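Rircombe's small business hub opens its second round of starter grants

The Rircombe Business Hub is open for applications again, and this time there is a lot more on the table for people who are just getting going. The second round of starter grants offers 500 dollars to each successful applicant, plus a desk at the hub for 90 days and a mentor from a local firm. The deadline is the end of October, and the form is short enough to fill in over a lunch break.

If you followed the first round, you know how lively it got. The hub received 492 applications from across Rircombe and Fondham, far more than the two people running the program had planned for. Zawadi Mwaipopo, who manages the hub, read every one of them.

"I had a pile next to the bed and a pile in the car," she said. "There was a man who wants to repair accordions by mail. There were two sisters who bake for people who can't have eggs. I kept calling Lewis at night to read him bits of them."

Lewis is Lewis McIver, who looks after the mentor side. He has spent the summer signing up firms for the new round, and the list has grown well beyond the accountants and print shops who helped out the first time. Gunn, the freight company on the Fondham road, is lending two people from its shipping desk. Drukus, which makes packaging for food producers, will take on anyone whose product needs a box, a pouch or a label. There is also a retired patent clerk, a payroll specialist and a florist who has opened and sold three shops.

"People think a mentor is somebody in a suit who tells you your idea is bad," McIver said. "Mostly it's somebody who tells you which form to send first and who to call when it comes back."

What's new this round

The biggest change is who can apply. Last time you had to be registered as a business already, and that shut out plenty of people who were still testing an idea on weekends. Now you can apply as an individual, as long as you live or plan to trade in Rircombe or Fondham. You will need to register by the end of your 90 days, and the hub will walk you through it (they have a Tuesday-night sort of patience at any hour, frankly).

The second change is the money itself. In the first round it was paid back against receipts, and several people said that was hard if you didn't have the cash up front. So it now comes in one payment at the start. You send a one-page note at the end saying what you spent it on. No template, no spreadsheet.

Third – and this one had people clapping at the information evening – the desks are no longer nine to five. Grant holders get a key card that works from six in the morning until eleven at night, which should make a real difference to parents and to anyone with a day job. The kitchen and the two phone booths are included. The big meeting room has to be booked, and established tenants still get first pick on weekday mornings.

The workshops

A run of free workshops goes along with the grants, and you don't have to be an applicant to come. They are held at the hub in the early evening and last 90 minutes, with coffee from half an hour before.

Pieter Brouwer opens the series with a session on pricing. He ran a hardware store in Fondham for most of his working life and has strong feelings on the subject. His session last spring was so full that people sat on the stairs, and he ended up staying until the lights were switched off, going through one woman's price list for hand-dyed yarn line by line. Bring your own prices if you have them. He will ask!

Josefien Hermans follows with bookkeeping for people who are scared of bookkeeping. She covers what to keep, what to throw away, how to split a phone bill between home and work, and when it makes sense to pay somebody else to do it. Bring a shoebox of receipts if you own one.

After that come a session on selling at markets and fairs, one on writing product listings, and one on shipping with the team from Gunn. The shipping evening was the most requested topic on the feedback cards, which surprised everyone at the hub except Mwaipopo, who used to sell candles online and still talks about the breakages.

The last workshop is an open evening where anyone can bring a product or a plan to a table and get ten minutes each with three mentors. It's noisy and a bit chaotic and very good fun. Two of the first-round grant holders met there and now share a van.

How the first round turned out

It's early, but there is good news to report. The accordion repairer has a waiting list. The egg-free bakers supply two cafes and are looking for a bigger oven. A former school librarian is running a secondhand textbook exchange out of her garage, and her neighbors have been very nice about the boxes.

Not every plan worked out. One grant holder dropped his idea for a dog-walking app in the second week, after his mentor asked him to talk to some dog owners and he found that most of them liked the walk. He has since taken a sales job with one of the hub's tenants and says he would apply again tomorrow with something better. The hub counts that as a fine result, and so do we.

Fergus Shearer, who makes and sells fishing flies, used his grant for a decent lamp, a magnifier and a booth at two regional shows. "The money went quickly and it went on the right things," he said. "But the desk was what did it for me. At home I'd tie flies for an hour and then clean the gutters. At the hub there are no gutters."

He will be one of the mentors this time, and he is happy to talk to anyone who makes small things by hand and has no idea how to photograph them.
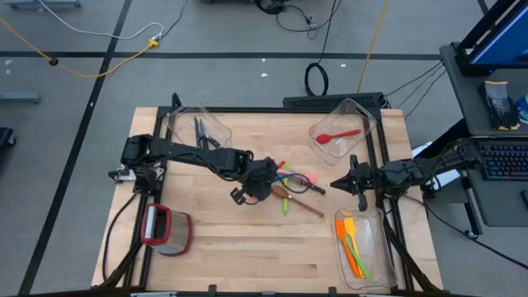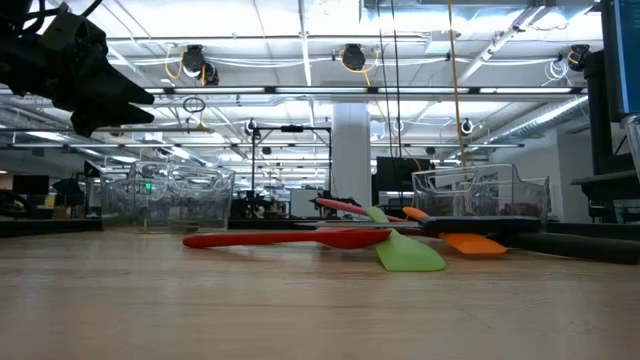
How to apply

Forms are on the hub's website and at the front desk, and there are paper copies at both public libraries. You'll be asked what you want to sell or do, who you think will buy it, and what you would spend the money on first. Each answer can be up to a page, though a paragraph is fine. You don't need a business plan, a logo or a website. Spelling is not marked, and you are welcome to answer in a short recorded message if writing isn't your thing.

Mwaipopo's advice is to be specific. "Tell me you need a sewing machine that does buttonholes," she said. "Don't tell me you need equipment. I want to see the buttonholes."

Applications will be read by Mwaipopo, McIver and three readers from outside the hub, so that no single person has to keep a pile in the car again. Everyone gets an answer, and everyone who is turned down gets a few lines explaining why. If you applied in the first round and missed out, you can apply again with the same idea, and you may reuse your old answers. Just add a note on what has changed since then.

Those who are chosen will hear by email and will be invited to a welcome breakfast at the hub, where they pick a desk and meet their mentor. Desks by the window go fast. Bring a mug.

Existing businesses that would like to offer a mentor, a discount or a spare corner of storage can contact McIver through the hub. He is especially keen to hear from anyone with experience in food licensing, translation or van insurance, and from landlords who have a small unit sitting empty and would consider a short let. Mentors are asked for two hours a month during the 90 days, in person or by phone.

The front desk is open from eight in the morning for questions about the form. Parking behind the building is free after five in the afternoon, and the side entrance has a ramp.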